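Filed under: Kitchen Basics, Laundry, Slow Home

How to Get Dish Towels to Dry Dishes Again

There is a kind of dish towel that pushes water around. You know it. You wipe a plate and the plate is as wet as before, only now the water has been distributed more fairly. Most people respond by buying new towels, which are worse, and then blaming the dishwasher.

The towel is usually fine. It is wearing a coat of fabric softener, old detergent and whatever came off the roasting pan in January. The coat has to come off. This takes an afternoon, nearly all of which you can spend doing something else.

What you need

Your sad towels, washing soda, your ordinary detergent, a bathtub or a big bucket, and something long to stir with. I use a length of dowel that has never been asked to do anything more glamorous. Rubber gloves, too, if you like your hands.

Step 1. Test before you strip

Put a spoonful of water on a flat counter and lay the towel on it without pressing. Count to three. If the water is gone when you lift the towel, put the towel back in the drawer and go enjoy your life. If the water sits there in a neat bead, carry on reading.

Terry cloth hides the problem better than flat weaves do. All those loops feel soft and plush and generous, and a softener-soaked terry towel feels the softest of all, right up until you introduce it to a wet glass.
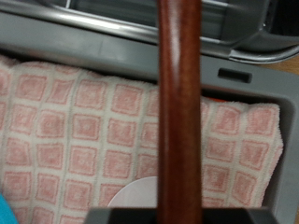 Sota Chiba wrote in to object to the counter test: he says a brand-new towel fails it every time, softener or no softener, and that he nearly stripped a whole set of perfectly innocent ones before he thought to wash them first. He's right. New towels often come with a finish from the factory. Give them two plain washes, then test.

Step 2. Sort by color, and mean it

Whites together, pale checks together, anything red in a bucket of its own where it can think about what it's done. Hot water and washing soda will pull loose dye out of a towel you have owned for years and trusted. I have a complete set of gray-mauve napkins to prove it.

Linen can go in with cotton. Anything with a care label forbidding hot water should sit this one out.

Step 3. Soak

Run the hottest water your tap will give you and the fabric will stand. For a bucket, a quarter cup of washing soda and a tablespoon of detergent is plenty. Stir until it dissolves, then add the towels and stir again. Leave them until the water is cold, poking them when you walk by.

The water will turn a color. Some people photograph it and post it online. Bear in mind that a certain amount of that murk is just dye, and that your friends have not asked.

Don't add vinegar at this point. It and the washing soda cancel each other out, and you'll have made a bucket of warm disappointment.

Step 4. Wash and rinse

Squeeze them out and run them through the machine on hot with no detergent whatsoever. If you still see suds halfway through, that is the old detergent leaving. Run it again. My first batch took three rounds, and I had thought of myself as a person who measured.

Step 5. Dry them plain

Line or dryer, either is fine. No dryer sheets. Dryer sheets are how we got here. Line-dried towels come in stiff as toast, but a good shake fixes most of it and the first wet pot fixes the rest.

Fold them once they are bone dry and keep them somewhere you can reach with dripping hands. A clean one laid flat also makes a good landing spot for a mug or a bowl.

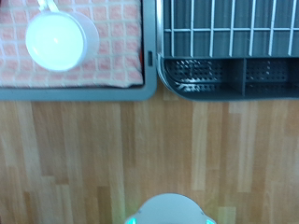
Keeping them that way

Use half the detergent you think you need. Wash kitchen towels apart from bath towels, so they don't pick up softener secondhand. Greasy spills get a paper towel first, however much it pains you.

Repeat the soak when the counter test says so. For us that's a couple of times a year, usually after guests.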